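Been asked a few times now which dehumidifier we ended up with, so I'm putting it all in one thread. No links and I paid for it myself.

1/ The flat is ground floor, north facing, with a bathroom that has no window. By February the back bedroom wall was black behind the wardrobe and the hygrometer sat at 63 most mornings.

2/ There are two main types. Compressor ones are cheaper to run in a warm room. Desiccant ones are lighter and cope better in a cold room but use more electricity. Our bedroom is cold, so I looked at both.

3/ Shortlist was the Rivus compressor model, the Stilow desiccant and a small Tiongson that Jasper Van Loon was selling second hand. The Tiongson had a cracked tank, so that was out.

4/ Ignore the litres per day on the box until you've read the small print. That figure is usually measured in a very warm, very damp room. Look for the one given at 20 degrees, if they print it at all.

5/ I went for the Stilow. Ordered from Dustby in the evening and they gave me a delivery slot for the next afternoon.
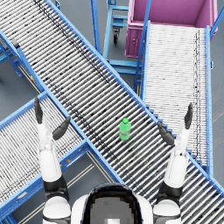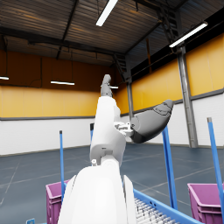
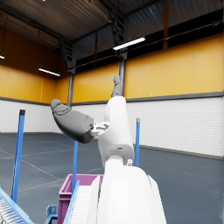
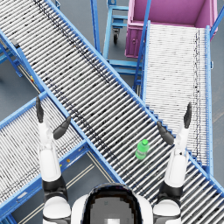

Robots and a roller conveyor, all computer renders.

6/ Setting up: take the tape off the tank float, slide the filter in, leave a hand's width behind it. The manual is 15 pages and only four of them are any use.

7/ Noise. On low I can sleep with it on. On high I can't, and Ingrid Yazzie in the flat upstairs asked if we'd bought a tumble dryer. It now goes on high while we're at work and low from 10 at night.

8/ Running cost. I put a plug meter on it. The laundry setting showed 736 watts and low was well under half of that. I don't use the laundry setting unless there are sheets on the airer.

9/ Things I don't like. The tank handle is too thin. The display stays lit unless you hold the timer button down, and that isn't in the manual. It also beeps when the tank is full and you can't switch the beep off.

10/ Things I do like. It restarts on its own after a power cut. The filter rinses clean under the tap. There's a hose outlet at the back, so you can run it into a shower tray if you've got one near enough.

11/ It won't fix a leak. Milagros Salazar ran one for a whole winter before she had the gutter looked at, and the gutter was the problem. Check outside first.

12/ Clean the mould off before you start as well. Drying the room doesn't take it off the wall. I used a spray, left it overnight, then wiped it down and repainted.

13/ To the person asking about filters: the Stilow one is washable. The Rivus takes a carbon insert you have to replace, and Dustby were out of them when I looked.

14/ Bedroom is at 52 this morning with the door shut. Will add to this when I've had it through a summer.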